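Grorkden Event Hosts Board > Kids and Teen Parties > Sound and Floor

Thread: Dance party for 16 kids in a rented hall, PA sizing and floor grip

sprungfloor
Planning a two-hour dance party for a ten-year-old. 16 kids, hip hop instructor supplied by Kevley, hall is the small room at Wainwright. The room is 35 feet on the long side, sealed maple floor, hard plaster walls, flat ceiling. Kevley brings the instructor and a playlist. I supply the speakers.

Two questions.

1. Is one 12-inch powered speaker enough, or do I need a pair?
2. The floor is slick in socks. Kevley's sheet says "clean sneakers or bare feet." Does anyone enforce that, and how?

lowshelf_ed
One 12 on a stand is enough for that room. With plaster walls your problem is reflections. A second box on the opposite side gives you two arrivals at different times and the instructor's counts turn to mush. Put the single speaker on a short wall, tweeter above the kids' heads, aimed slightly down at the far third of the floor. Roll off below 80 Hz if the hall shares a wall with anyone.

tempo_marking
Disagree on the single speaker. With one source, the kids nearest it get hit hard and the ones in back can't hear the counts, so the instructor turns it up. Two speakers on the same short wall, six feet in from each corner, both at moderate level. No opposite-wall placement, I agree with Ed there.

lowshelf_ed
Same-wall pair is acceptable. You still get comb filtering down the middle, where the instructor stands. For speech I would take one source every time.

tempo_marking
The instructor should be on a headset and facing the kids. Comb filtering on a kids' playlist is not audible to anyone in the room who is under five feet tall and jumping.

hallrental_veteran
Check the outlet circuits before either of you wins this. At Wainwright the stage-side outlets are on the same breaker as the kitchen counter. A coffee urn plus a speaker plus a fog machine will trip it. Use the outlets by the coat rack.

sprungfloor
Good to know. No fog machine, there was a smoke alarm incident at the last one. What about the shoes?

bpm_and_cake
For the floor, say "sneakers" on the invitation and bring a bag of spares in mixed sizes. Bare feet sounds fine until someone gets stepped on. Do not put anything on the floor to add grip. Rosin will cost you the deposit.

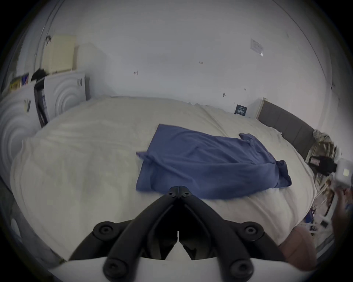

Clothing matters as much as shoes, and most invitations leave it out. For hip hop you want a T-shirt and pants that clear the heel, no long skirts, no hoods if there is any floor work. Costumes go on at the end for the showing and no earlier. I lay each one out flat the night before, same as the blue thing on the white duvet there, and check every hem and seam before it goes in the bag. Anything that needs pinning gets fixed then, at home. Safety pins are banned at my parties.

sprungfloor
Kevley offers a costume rental. Did you use it or buy?

bpm_and_cake
Bought plain shirts and had the kids decorate them at a side table in the first 20 minutes. It absorbs the late arrivals. Use markers. Fabric paint needs hours to dry.

tempo_marking
I would cut the craft table. Two hours minus arrival, food and cake leaves 70 minutes of dancing at best. Every craft I have seen at one of these ran over and the routine got dropped. My schedule:

0:00 arrival, music on low
0:10 warm-up
0:20 routine, part one
0:45 water
0:55 routine, part two
1:15 freeze dance or limbo
1:25 showing for parents
1:35 food and cake
2:00 out

bpm_and_cake
That is a class with cake after it. Half of the kids at mine had never danced and were glad of something to do with their hands. Ten-year-olds will not drill a routine for 45 minutes.

hallrental_veteran
Depends on the instructor. Ours from Kevley taught 32 counts in small pieces and they held up. A different one from Ostovora tried for a full song and lost the room by the water break. Ask how many counts they plan to teach. If the answer is "the whole song," ask for less.

sprungfloor
Asked. It is 32 counts, repeated twice with a freestyle circle in between. I am dropping the craft table, and I am going with one speaker unless the instructor's headset needs its own channel.

lowshelf_ed
Any 12 with a two-channel input will take a headset receiver and a phone. Set the headset gain first with the music off, then bring the music up under it. Keep the receiver away from the phone.

tempo_marking
Put the phone in airplane mode and download the playlist. The signal in that building is poor.

hallrental_veteran
And bring a 25-foot extension cord, 14 gauge, plus gaffer tape. The coat rack outlets are a long way from either short wall. Run the cord along the baseboard and tape it across the doorway.

sprungfloor
Cord and tape added. Still undecided on limbo, the hall has no pole and I would have to bring one.

bpm_and_cake
Pool noodle.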